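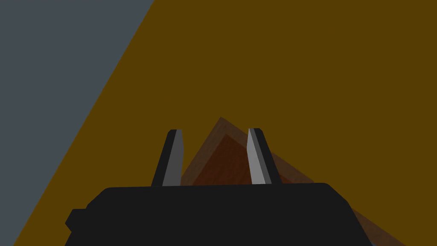 How to Find and Seal Drafts in an Old House (Without Buying Most of What You're Told to Buy)

By Yamila Medina
Wednesday, December 23, 2020

Every fall the same mailers come through our door in Grenerwood. Your house is leaking money. Your windows are to blame. Call now. I've lived in three old houses and I have yet to see one of those mailers mention the attic hatch, which in all three houses was the worst hole in the building.

I got a quote a while back from an outfit called Dotent to "air seal" our downstairs. It came to $1,319. When I asked what would be sealed, I was told "all points of infiltration." When I asked which points those were, I was told the crew would find them on the day. I did the work myself over two weekends and it cost me less than dinner out for four. I can't promise you the same, and you should be suspicious of anyone who does. But you can at least find out where the air is coming in before you pay somebody to go looking for it.

Before you start

If you have a gas furnace, a gas water heater, a wood stove or a fireplace, get a working carbon monoxide alarm on every floor first. I'm not kidding about this part. A tighter house can pull exhaust back down a flue that used to draw fine. If you've got an older gas water heater with an open hood on top, have someone who knows combustion appliances look at it before and after. That is money I don't mind spending.

Also, if your attic has gray or silvery pebbly insulation that pours like gravel, don't touch it. It may be vermiculite and it may have asbestos in it. Get it tested.

What you need

A pack of incense sticks
Painter's tape and a marker
A flashlight
Rope caulk or paintable acrylic latex caulk
Closed-cell foam weatherstrip, in two thicknesses
A door sweep for each outside door
Foam gaskets for outlets on outside walls
One can of low-expansion spray foam

You don't need an infrared camera. They're fun, and some libraries lend them out, but they show you surface temperature, and a cold spot on a wall can be missing insulation, a stud, damp, or a draft. I borrowed one and spent an evening convinced there was a gale behind the bookcase. It was a corner. Corners are cold.

Step 1: Pick the right day

Do the hunting on a cold, breezy day. You want a big gap between the temperature inside and outside, because that's what drives most of the leakage in winter. Warm air goes out the top of the house and cold air comes in the bottom to replace it. If you test on a mild October afternoon you'll find nothing and conclude your house is fine.

Turn off the furnace at the thermostat and let it sit for 15 minutes so the blower isn't moving air around. Close every window and outside door. Lock them too, since a lot of windows don't pull tight until the latch is thrown. You may fix a couple of your drafts right there.

Step 2: Make the leaks worse

Turn on the bathroom fans and the kitchen hood, provided the hood vents outdoors and doesn't just blow grease back at your forehead. With the fans running, the house pulls air in through every gap it has. If you have any gas appliance that uses a chimney, switch it off before you do this, and don't forget to turn it back on when you've finished. Skip the fans completely if there's a fire or hot ashes in the fireplace.

Professionals do the same thing with a blower door, which is a big calibrated fan mounted in your front doorway. A blower door test gives you a number. Your bathroom fan gives you nothing of the kind, so don't let anybody on a forum tell you it's "basically the same test." It's good enough for finding holes.

Step 3: Walk the house with incense

Light a stick and hold it a couple of inches from the surface. Move slowly, slower than you think. Keep it away from curtains. If the smoke goes straight up, move on. If it bends or shreds, put a piece of tape on the spot and write on it whether it was bad or slight.

Start in the basement and work up. Check these:

The sill, where the wood framing sits on the foundation
Where pipes, cables and the dryer vent go through the wall
Baseboards on outside walls
Outlets and switches
Window trim, then the sashes themselves
All four sides of each outside door
The fireplace damper
Recessed lights on the top floor
The attic hatch or pull-down stairs

I'd go back over the basement twice. Mine had a hole the size of my fist where an old oil line used to run. Somebody had stuffed it with newspaper. Fiberglass isn't much better, by the way. It filters air, it doesn't stop it, and if you pull out a piece from a rim joist and it's black with dirt, that's the proof.

Step 4: Seal the top and bottom first

This is where I part ways with the mailers. Windows feel drafty because you sit next to them. Quite a bit of that chill is just cold glass making the air next to it sink, and no amount of caulk will cure it. Meanwhile the attic hatch is often a loose square of painted board resting on trim.

Attic hatch: run foam weatherstrip around the top of the ledge the board rests on. Add two hook-and-eye latches to pull it down tight. Glue rigid foam board to the attic side. The kits sold for pull-down stairs work, I'll grant them that, but check the measurements before you order. The one I bought was described as fitting "all standard openings" and did not fit mine, which is as standard as they come.

Pipes and wires: use caulk for gaps under a quarter inch and spray foam for bigger ones. Wear gloves. Foam on skin stays there until it feels like leaving. Never use ordinary foam against a furnace flue or a chimney. Those gaps need sheet metal and high-temperature sealant, and if you've never done it, hire it out.

Recessed lights: leave them alone unless you know they're rated for contact with insulation. Old ones run hot. Swapping the trim for a sealed LED retrofit is the easy answer.

Step 5: Doors

Close the door on a strip of paper and pull. If it slides out freely, the seal isn't doing anything at that spot. Go all the way around. Very often the problem is the strike plate and you can move it a hair toward the stop so the door closes tighter on the weatherstrip you've already got.

If you do replace the strip, clean the old glue off completely. People skip this and then say foam tape is junk. (Some of it is junk. The open-cell kind, the soft gray stuff that squashes to nothing, lasted one winter on our back door.) Buy closed-cell or the rubber V type.

For the bottom of the door, put the sweep on with the screws in the middle of their slots, close the door, and adjust until it just brushes the threshold. Too tight and it'll tear or you'll stop being able to open the door with groceries in your arms.

Step 6: Windows, finally

Caulk the joint between the trim and the wall. If you have old double-hung windows with sash weights, the pocket behind the trim is hollow and open to the outside, so that joint matters. Press rope caulk into the gaps around the sashes of any window you won't open until spring. It peels off again. It's ugly, but so is a heating bill.

Shrink film does cut drafts and adds a bit of still air. It isn't a new window, whatever the box says. Leave one window per bedroom easy to open in case of fire.

Did it work?

Go back with the incense and check each piece of tape under the same conditions. Peel it off if the smoke stands up straight. That's really the only test I trust.

Be careful with bills. My neighbor Emiliano Rivadeneira showed me his usage for two Octobers, 1319 kWh before sealing and 958 after, and was ready to frame it. I asked if it had been a warmer October. It had. He'd also moved his mother-in-law out of the back room, with her space heater. Sealing probably helped him. How much, neither of us can say. If you want a fair comparison, your utility may list heating degree days on the bill, and you can divide your usage by those.

Be just as careful with the claims on packages. "Save up to 40 percent" includes zero. Ask up to 40 percent of what, in which house, compared with which winter.

Things I wouldn't bother with

Plug-in "draft detectors." I tried one made by Sima and it beeped at my refrigerator.

Insulating paint. I have read the brochure several times and I still can't find the part where it does something.

Outlet gaskets on inside walls, unless the incense says otherwise. On outside walls they're cheap, so go ahead, with the breaker off.

Heavy curtains are fine if you like curtains. Hang them so they don't cover a radiator or a floor vent.

If the walls themselves are cold after all this, you have an insulation question and caulk won't answer it. Get three quotes, and ask each company whether they'll do a blower door test before and after and put both numbers in writing. One firm over in Dodside said yes to me right away. The other two wanted to talk about windows.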